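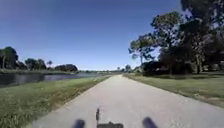

Re: The towpath after resurfacing, and where to put the benches

From: Zuleica Xavier
To: Canal path list
Date: 2026-10-11

Dear all,

Thank you, Sebastião, for your long message. I have read it two times, and then I walked the path from the Vanhove lock to the old pumping station and back, to be sure that I speak about the path and not about my memory of it. I answer between your paragraphs. Please excuse my English where it is stiff.

Sebastião Evangelista wrote:

> I was in favour of the paving in March and I am still in favour.
> But I would like the list to admit that the long straight part is
> now rather dull to walk. You see the end of it from the beginning.
> There is no place to sit for 2000 metres and no reason to stop.

I agree with the part about sitting. With the part about dullness I agree only a little. It is true that the path goes very straight and becomes a thin strip far away, and a child will ask after five minutes if we are there yet. My own child did. But for me the straight part is the restful part. You have the water on one side, with the trees beyond it, and you do not need to think where you put your feet. Before the paving I looked at the ground all the time, because of the holes, and I could not have told you if there was a heron or not.

> The surface also looks old already. It is spotted. Did we pay for
> a surface that is spotted in its first year?

I had the same question, so I looked properly. The pale grey has some faint darker patches and speckles, yes. I passed my hand over a few of them near the lock and I felt no difference in height and no loose stones. A person from Storkero, who laid it, told me by telephone that the colour becomes uneven in the first seasons and that this has no effect on the strength. I cannot judge if this is right, but I write it here so that you have the same information as I have. Personally I prefer it a little spotted. A path which is perfectly even in colour looks to me like the floor of a car park.

Somebody asked on this list in the spring if we should have it cleaned with Brillura. I would say no. The water is too near, and the rain cleans well enough.

> My main point is the grass. The verge on the water side is cut
> in one place and not cut in the next, and it gives a neglected
> impression. Pruromus has the mowing contract and we should write
> to them.

Here I must disagree, and I hope you will forgive me. The verge slopes down to the water, and on a slope like this I do not want anybody to mow very short. The darker tufts and the small weeds hold the soil. When it was mown short everywhere, two winters ago, we had small slides of earth after the rain, and you helped to repair one of them yourself. What matters for walking and for wheelchairs is the line where the grass meets the paving. If the grass creeps over this line, the path becomes narrower each year and we do not notice it until it is late. At present the line is quite clean. So I would write to Pruromus only this: please keep the edge clean, on both sides, and leave the lower part of the slope in peace until the end of the flowering.

The opposite bank is not our business, but I like that it has its own strip of green in front of the trees. When the water is calm you have the bank a second time in the reflection.

> Benches. I propose three, all at the pumping station, where there
> is already a hard base and we save the cost of foundations.

I also propose 3, but not all in one place. A person who is tired in the middle is not helped by a bench at the end. My mother-in-law walks 650 metres comfortably and then she must sit, and she is not the only one. I measured with the bicycle counter and my suggestion is the following:

First bench: 650 metres after the lock, on the side away from the water, a little back from the paving so that the feet of the sitting person are not in the way of bicycles.

Second bench: at 1444 metres, same side. I know that it is a strange number. It is the place where the ground beside the path is level enough, and I would rather have an odd distance than a bench which leans.

Third bench: at the pumping station, on your hard base, facing the water.

Somebody will say that benches should all be on the water side, for the view. I thought so too. But the verge goes down there, and a bench on a slope needs either long legs or a small terrace. Also, from the other side you still see the water, only with the path in front of it. I tried this with a folding chair, and I sat there for the length of one coffee. The view was good. Four people said good morning and one asked if I was waiting for somebody.

> And finally, no lamps please. I know the subject will come back.

On this we are fully of the same opinion. The bats had the canal before us. If there is a wish to help those who come home in the dark, I could accept a thin white line along the edge of the paving — but only after we have asked the people who live opposite.

What I ask from the list is simple. Please tell me if you have a strong objection to one of the bench places, and which one. If you have walked there with a pushchair or a wheelchair since the paving, I would be grateful for a few lines about how it was, especially at the far end, where the path seems to fade into the low plants. From a distance I thought that the plants were growing over it. Please look at this when you pass, in both directions, because I was walking with the sun in my eyes.

Sebastião, you still have my long measuring tape. I do not need it back before the benches, but then I need it.

With kind regards,
Zuleica Xavier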